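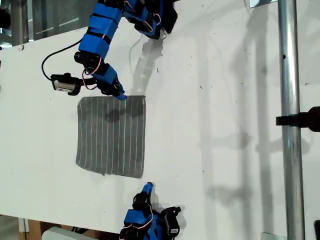
A gray pinstriped cloth lying flat on a white tabletop.

I have strong feelings about dish towels, and since my family has stopped listening to them, you get them instead.

My main one is that a towel should be folded. Every time, right out of the dryer, even the ratty ones. I know there's a whole crowd out there that has given up on this. My friend Octavian Ciobanu is one of them, and he keeps his in a deep drawer under the toaster, all wadded up like a nest. He says a towel's job is to get wet and wiped on things, so why would you iron its collar first? (He really does say things like that.) Every time I help with dishes at his place I reach in for one towel and pull out three, plus a pot holder.

Now look, I was raised by a stuffer. My mother had a cabinet you opened with one hand while the other hand was ready to catch. So I come to folding as a convert, and you know how converts are.

What changed me was moving into the apartment on Skidenis Street, where the kitchen has exactly 2 drawers. One is for silverware. The other one is for literally everything else, and it's 18 inches wide and not very deep. I own 24 dish towels, which I'm aware is a lot for one person, but people give them to you! You bring back a jar of jam from somebody's house and there's a towel wrapped around it. Stuffed in, maybe half of them fit. Folded in thirds, then in half, and stood up on their edges like records in a crate, they all fit, and there's still room for the rolling pin.

And I like doing it, that's the other thing. I like a flat cloth on a flat table. You put it down, run your palm over it from the middle out, and if it's a striped one you've got your lines right there to fold along. Stripes are the best pattern for a kitchen towel and I won't be moved on that. Plaid is fine. Anything with a rooster on it is a gift from somebody.

I will admit the edges never match. Cloth isn't paper. I have a few that started out square and after a couple of years in the wash one side has a belly to it, and a corner or two has gone round. I used to fight with those. I'd tug on the short side and then it would be the long side, and then I'd be late for work. These days I line up one good edge, let the others do what they want, and tuck the mess to the inside where it can't bother me.

Thaddäus Egger, who I share a laundry room with, told me I should be rolling. He rolls everything, socks, sheets, you name it. I gave rolling a fair try in September and I'm sorry, a rolled towel is a towel that's planning to unroll. I'd open the drawer and there they'd be, all relaxed. He also timed me folding once and said I'd spent nearly 20 minutes on one load. Well, yes. I had the radio on and a cup of coffee going and it was a rainy Sunday. Where was I supposed to be?

I think that's what bugs me about the whole "don't bother" argument. It treats those minutes like something got stolen from you. Some chores deserve that (I would pay good money never to clean an oven again), but a warm stack of laundry and a clear table is about as nice as housework gets. I'd save the shortcuts for the bathtub.

Octavian's coming for dinner this weekend. He's drying, and the towels are in the second drawer down, standing up.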